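I've had the Kulard squeegee since January and I've got properly fond of it, which is a daft thing to say about a shower tool! It replaced a supermarket one whose rubber went wavy after 3 months.

First job was the bathroom screen, where our hard water leaves spots on everything. Two passes top to bottom and a quick wipe along the bottom rail, done. It's good on the kitchen windows too, though the corners still want a cloth. My brother Meirion borrowed it for his van and I had to ask for it back twice - he's since bought his own (19 quid, same as mine).
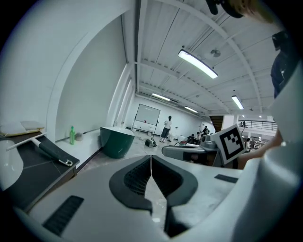 Photo: Aled Penry

The long white handle is what sold me, as I can get to the top of the glass without standing on the bath. The black grip is comfy and there's a little metal hook on the end for hanging it up. I'd like a spare blade in the box at that price, mind. Four stars from me.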